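Harkmont, Teil 2: Warum wir den Fehlversuchen jetzt mehr Platz geben

Im ersten Teil habe ich über die Fernsteuerung geschrieben und versprochen, dass ich bald zur Methode komme. Es hat länger gedauert als geplant, ich bitte um Geduld mit mir und mit meinem Deutsch. Die Aufgabe ist dieselbe geblieben: zwei Arme, weiße Rohre, und am Ende soll daraus ein Gestell werden.

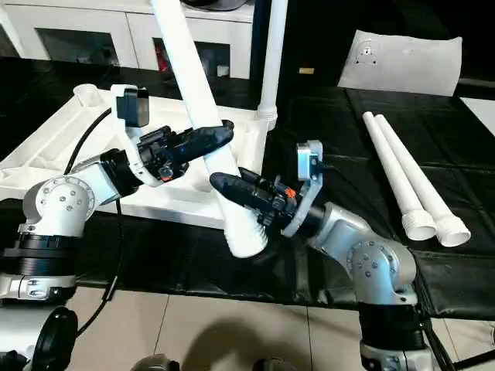
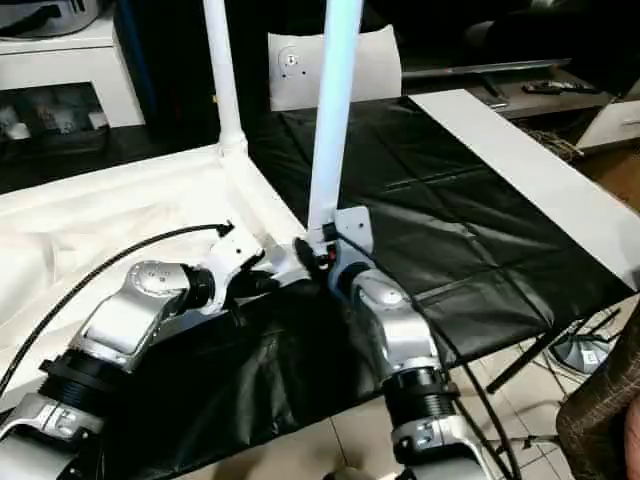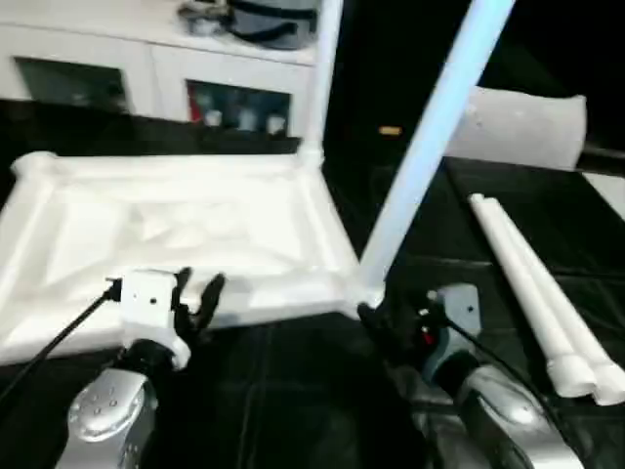
Zuletzt geändert: 20. Oktober 2023

Für alle, die den ersten Teil nicht gelesen haben: Harkmont ist unser Name für das Lernverfahren, Bawa heißt der Datensatz, mit dem wir es trainieren. Beides entsteht in einer kleinen Gruppe bei Nireletti. Etornam Asamoah betreut die Daten, Anderson Seixas die Regelung der Arme, und ich mache das Training und schreibe am Abend diese Texte.

Das Schwierige an Rohren habe ich lange unterschätzt. Ein Würfel, den man ein wenig schief greift, bleibt trotzdem ein Würfel. Ein langes Rohr dagegen macht aus einem kleinen Winkelfehler in der Hand einen großen Fehler am anderen Ende. Dazu kommt, dass das obere Ende oft gar nicht im Blickfeld der Kopfkamera liegt, wenn das Rohr aufrecht steht. Das Modell muss also die Lage eines Gegenstandes schätzen, von dem es nur ein Stück sieht. Und weiße Rohre vor weißem Stoff sind für die Bildverarbeitung auch kein Geschenk.

Unser erster Ansatz war der übliche. Wir haben 2.000 Episoden aufgenommen, alles Misslungene weggeworfen und mit dem Rest ein Modell durch Nachahmung trainiert. Das Ergebnis war auf den ersten Blick schön. Die Arme bewegten sich ruhig, fast elegant, und beim Ansetzen ging das Rohr neben die Öffnung. Danach tat das Modell so, als ob alles in Ordnung wäre, und drückte weiter. Es hatte ja nie gesehen, was man in dieser Lage macht.

Etornam hatte im August die Idee, die weggeworfenen Aufnahmen wieder anzuschauen. In vielen davon korrigiert der Mensch an der Steuerung sehr geschickt: Er zieht das Rohr ein kleines Stück zurück, dreht das Handgelenk, stützt mit der zweiten Hand weiter unten und setzt neu an. Erst später geht etwas anderes schief, und deshalb war die ganze Episode aussortiert. Das fand ich schade, als ich es begriffen habe.

Jetzt schneiden wir die Episoden in Abschnitte und bewerten jeden Abschnitt für sich. Die Korrekturen bekommen im Training ein höheres Gewicht, die glatten Wege durch die Luft ein niedrigeres. Am Netz selbst haben wir nichts geändert. Anderson wollte noch eine Kraftmessung am Handgelenk dazunehmen, aber ich war dagegen, zwei Dinge auf einmal zu ändern. Darüber haben wir gestritten, freundlich, aber doch eine ganze Mittagspause lang.

Zum Ergebnis. Wir haben beide Modelle mit je 20 Durchgängen geprüft, gleiche Rohre, gleiche Startlage der Arme. Das alte Modell hat das senkrechte Rohr 3 Mal richtig in den Sockel gesetzt. Beim neuen lag die Quote bei 80 Prozent. Ich weiß, dass 20 Durchgänge wenig sind, und ich würde aus dieser Zahl noch keinen Artikel machen. Aber der Unterschied ist auch beim Zuschauen deutlich – das neue Modell zögert, wenn der Kontakt nicht stimmt, und versucht es noch einmal.

Was noch nicht geht: das Verschrauben. Bei Teilen mit Gewinde muss ein Arm halten und der andere nachgreifen, und beim Nachgreifen verliert das Modell oft die Achse. Auch die Arbeitsteilung ist manchmal seltsam. Beide Hände wollen dann unten am Rohr sein, und die Greifer kommen sich so nahe, dass die Sicherheitsabschaltung eingreift. Anderson hat dafür einen Mindestabstand in die Regelung eingebaut, der die Bewegung bremst, bevor es so weit kommt. Leider bremst er auch dort, wo die Nähe nötig ist.

Eine Frage aus den Kommentaren möchte ich noch beantworten. Jemand wollte wissen, ob die Abschnitte von Hand geschnitten werden. Am Anfang ja, und es war eine furchtbare Arbeit. Inzwischen schlägt ein kleines Programm die Grenzen vor, anhand der Geschwindigkeit und der Öffnung der Greifer, und Etornam verschiebt nur noch, was nicht passt. Das Programm heißt Lostislow. Den Namen habe ich nicht ausgesucht. Wenn es aufgeräumt ist, stelle ich es zum Herunterladen bereit, zusammen mit der Beschreibung der Gewichte.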